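Mullex Staff Newsletter

Tidy-up trial: where we're at

Quick one before the roster goes out. Lots of questions in the tea room about the Edolum trial so I'm putting everything I know in one spot. If it's not in here I don't know it yet.

Short version for those on the Bundinari run who've missed the lot. Edolum are building a machine to do the pick-up part of a room. Wrappers, bits of food, toys, whatever's been left on the table or the bed. Not the beds themselves, not bathrooms, not vacuuming. Pick-up only, and only in the short-stay flats to start with. Before the machine can do any of that it needs to be shown, many many times, and the showing is done by people who know how to clear a room. Meaning us.

So six weeks in, a few of you are spending part of the shift with a gripper in each hand instead of a caddy. You squeeze, the blue pads close, you pick the thing up and put it where it goes. The camera on the gripper records the lot. Then everything gets messed up again and you go round once more. Leanne Goodall reckons it's like minding her grandkids with tongs on. She did 50 rounds in her first week and wasn't even rostered for all of it (timesheet fixed Leanne, sorry about that).

What gets picked up is ordinary stuff. Chip packets, scrunched-up wrappers, an apple, a pink plastic thingy, soft toys. Packets are the hard ones. They're slippery and they lie flat, and if you come in too square you just push them along the cloth. Keabetswe Visser has worked out that going for a crimped edge or a fold is quicker, and Edolum have asked her to show the others. Good on her. 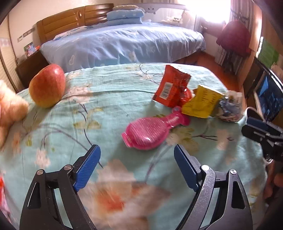
What it means for hours

The one everybody asks. Nobody's contracted hours are going down during the trial. That's in writing from Fothergill Street (head office, for the newbies) and I have a copy if you want to read it.

After the trial I can't promise and I won't pretend to. What I've been told: if the machine goes in, it does pick-up ahead of the cleaner, and the time allowed per flat gets looked at again. Piyumi Liyanage, our delegate, has already put it to them that "looked at" had better not mean "cut by whatever the machine saves on a good day". A flat after a family of five is not a flat after one bloke on a work trip. She wants the new times set from real rooms, with one of us in there holding the clock. I agree with her and said so at the meeting.

Gripper shifts are paid at the leading hand rate. This was wrong on the first two pays and is now right. Check yours anyway.

Wrists

Three people have mentioned sore thumbs or wrists. Please keep mentioning it! The grippers aren't heavy when you first pick them up but you do notice them by the end. New rule as of this week: 50 minutes on, then swap to normal duties or take your break. Nobody does two gripper blocks back to back, even if you're enjoying it, even if Edolum ask nicely. Benjie Evangelista has the sign-on sheet and will be a pain about it.

Also, hair back and loose sleeves rolled up if they're getting in the way of the camera. One whole afternoon of Keabetswe's had to be done again due to a cardigan.

How the sessions run now

Changed a bit from what was on the noticeboard so ignore that one, I'll take it down.

Lay the items out any old how. Don't neaten them, which I realise goes against everything we've ever taught you. Two people can work the same room, one either side, but call out before reaching across. Rubbish goes in the bin. Apples and other food get left till the person running the session says which way we're doing it that day, as Edolum have changed their mind twice. Toys are NOT rubbish, they get put to one side - same as in a guest's room, where you'd never bin a kid's teddy no matter what state its in.

If you drop something, leave the recording running and pick it up again with the gripper, not your fingers. Dropped ones are useful apparently. Karine Beaulieu at Edolum told me she would sooner have an honest fumble than a perfect round, becuase the machine is going to fumble too and needs to know what comes next. That cheered a few people up.

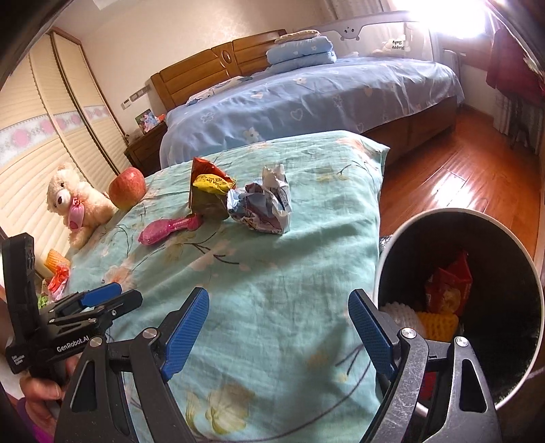
Pads open over the floral cloth, with the bin alongside. A wrapper and fruit sleeves in the bin, teddy stays out.

Things people have noticed

Writing these down as Karine did ask for them and I keep getting told in the car park.

Light from a window washes things out on the recording. Leave the curtains however they are though, real flats have windows.

Foam fruit sleeves stick to the pads a bit. Give them a second over the bin.

Piyumi asked what happens when the machine finds something that matters. A tablet, a hearing aid, a ring in a tissue. Any of us would stop and look. No proper answer on this yet and I'm not letting it go. Lost property is our name on the form, not theirs.

Next up

Karine is coming out on Wednesday, October 26, 2022, at 2.30 in the training room, straight after the early shift. Paid time if you stay. She'll bring clips from the sessions and take questions, including the awkward ones. Written questions to Piyumi beforehand if you'd rather not put your hand up.

We need 120 rounds finished before then and we're 14 short, so if you've done the induction and can take a block, see Benjie. Inductions for everyone else start again in January.

And whoever has the spare caddy keys, please bring them back.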